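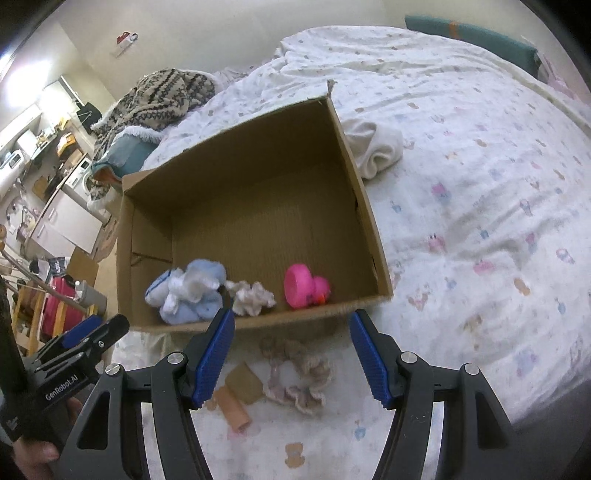 Plain brown box on the bed, one torn bit of cardboard sticking up.

Filed under: Beauty Talk / Mom Opinions

Refill my shampoo when I say so

OK quick one while the little guy naps. I want to talk about auto-refill. Shampoo, conditioner, face wash, the curl cream, all of it. I think it should be off unless you turn it on. That's my whole opinion and I'm going to go on about it anyway.

So I ordered from Grondum back in March. Nice stuff! Coconut-ish smell, rinses clean, my hair liked it. I paid for one bottle. Or I thought I did. There was a tiny box already checked for me on the checkout page, under the shipping part, gray letters. Next thing I know there are 2 more bottles on the porch and a charge on my card. I have shoulder length hair and I wash it twice a week. Who is going through shampoo like that? A horse?

My friend Trinidad Domínguez loves auto-refill and we've gone back and forth on this all month. Her side: she has three girls with hair down to their waists, she never runs out, she gets a discount, one less thing to remember. Fair. For her it works great and I wouldn't take it away from her. But she picked it. She went in and set the dates and everything. I got picked.

And canceling. Oh my gosh. You can sign up in your sleep but to stop it you have to log in, find the "my routine" page (why is it called that), click past a quiz asking what your hair needs right now, then say no to a coupon, then say no to a different coupon. Took me until almost 10 at night. Olga Iturra over in my moms group said she just gave up and let it come. She has a drawer. She's giving it out as teacher gifts.

I put up a little post about it expecting maybe my sister to answer and it got 1291 comments. I did not read them all, sorry. But alot of them were the same story with a different brand. Irley lash serum. Moon night cream. Somebody got the same hair mask so many times she was using it on the dog. Grażyna Krawczyk wrote that she figured she'd spent around 300 dollars in a year on a face oil she doesn't even like. Three hundred! That's a haircut and color and lunch after.
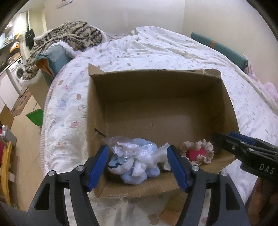

Packaging is the other half of my gripe. Beauty refills come like they're jewelry. Sleeve, inner sleeve, tissue, sticker, card with a girl on it telling me I'm glowing, then a second box. We pay for all that, and I'd bet it's part of why the bottles keep shrinking. A plain cardboard box can have a ripped corner and a crumpled clear bag in with the fluffy blue and white plush toy and I don't feel like I got less toy. Send my conditioner like that. Knock two dollars off. I'll be thrilled.

Now the companies will say people forget to reorder, and they're only helping. Fine, so email me! One email. "Hey, running low?" With a button. If I want it I'll push the button. Evitwood does it that way with their hand soap and I've bought it again every single time, on purpose, and I tell everybody about it. They got more of my money by asking than Grondum did by sneaking.

I'm not mad at the shampoo. It's good shampoo. I'd probaly still be buying it if they had left that box unchecked. Instead I'm back to the drugstore aisle, the big pump bottle, whatever's on sale, and my hair looks the same as far as my husband can tell.

So go check your accounts tonight. Look under subscriptions, look under "routine," look under whatever cute name they gave it. And if you find one you didn't know about, tell me which brand, I'm keeping a list. Nap's over, gotta run.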